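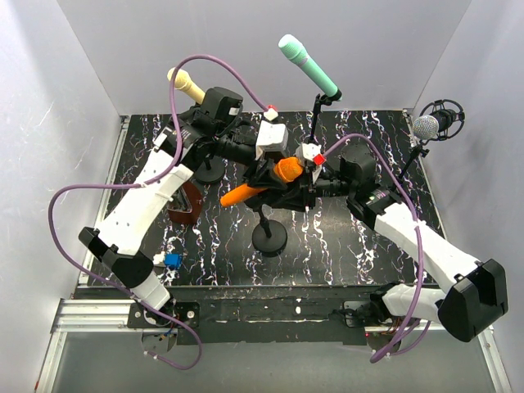
To: Pumivik Shop-Floor and Household Automation List
Date: 16 October 2021
Subject: Re: Are two-armed machines ready for setup chores?

Members of the list,

The Grollthorpe working group has reviewed the question quoted below and offers the following reply. It may be shared with member sites.

> The Dristau office has asked whether any member would now trust
> a two-armed machine with small setup chores of the kind found in
> homes, schools and rental shops. We have in mind putting a
> microphone on its stand, clearing a table, or returning items to
> a shelf. Our rental counter handled 2,158 stands and clips last
> year, nearly all of them by hand. We would like a plain answer
> before the budget is set in December.

Our plain answer is that we would not yet assign this work to a machine without a person present. We would support a supervised trial.

The microphone chore is a fair test. A stand with a round base can slide or turn when it is pushed from one side. A clip must be held at a useful angle, and the microphone has to enter it without knocking the pole over. A person does this with two hands and pays little attention to it. A machine must settle which arm steadies the stand and which arm does the fitting, and it must keep the two arms out of each other's way.
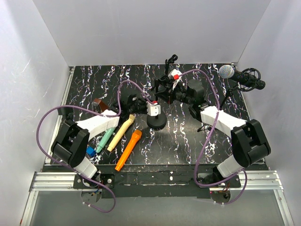
Two arms at the central stand, with three toy-like microphones on the table to the left.

Members should also consider the state of the table before work begins. Trials that start with every item in a marked position say little about a rental counter at closing time. The working group recommends that items be moved between attempts and that other objects be left within reach.

The Xenos checklist now contains 17 points for chores of this type. We ask that any site planning a trial report on the following 2 points first:

- how often a person had to step in, and at what stage of the chore;
- how long the full chore took, including any time spent resetting the table.

Speed alone should not decide the matter. A slow machine may still be of use after hours if it can be left alone, but we have not received a report that would support leaving one alone.

Sites wishing to take part should reply to the list with a short description of the chore and the space available. Replies sent to the Dristau office directly will be forwarded here.

Grollthorpe Working Group on Everyday Tasks
Pumivik

7 comments | 2 shares

Recent messages in this list
Xenos checklist: proposed wording for point 17
Folding towels with one arm or two
Floor space needed for a supervised trial
Dristau rental counter: request for used stands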